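4.2 Set length and the second encore

Our touring sample covers 435 shows by 100 acts, all in clubs holding fewer people than a decent wedding. Set lists were taken from the Fustora archive, where fans log songs with a zeal they seldom bring to their taxes. After we dropped duplicate entries and one show at which the opener was logged as the headliner (an error the opener has not asked to have fixed), 3125 song entries remained for the encore analysis.

Most acts hold back two songs. The choice of songs barely moves over a tour, even among bands who told us in interviews that they "read the room." The room, on this evidence, tends to say the same thing in every city. Chidiac, a doom metal trio, closed every logged show with its only single and introduced it each time as a surprise.

Second encores are rarer and harder to code. Yammine's rule counts one only if the house lights have come up, which excludes the drummer who returns for his jacket and stays for a song. We kept her rule, with some regret about the drummer.

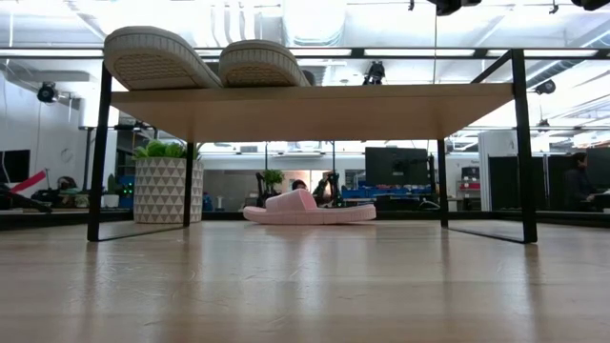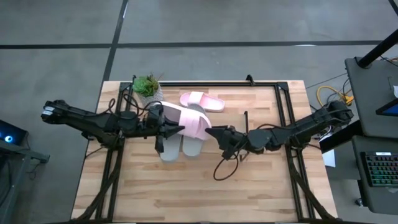
Figure 2. Shoes on a rack with a black metal frame (first panel); two black robot arms over a wooden tabletop (second panel).

4.3 Merchandise and the walk to the door

Clidell, the smallest venue in the sample, has its merch table between the stage and the only exit. Sales there rise during the last song, when people with trains to catch begin to leave and find themselves holding a T-shirt. At Jultis the table is upstairs, beside the coat check, and the same bands sell far less. We asked the bands whether they had noticed. All of them had, and several had views on stairs that we have left out of the coded data.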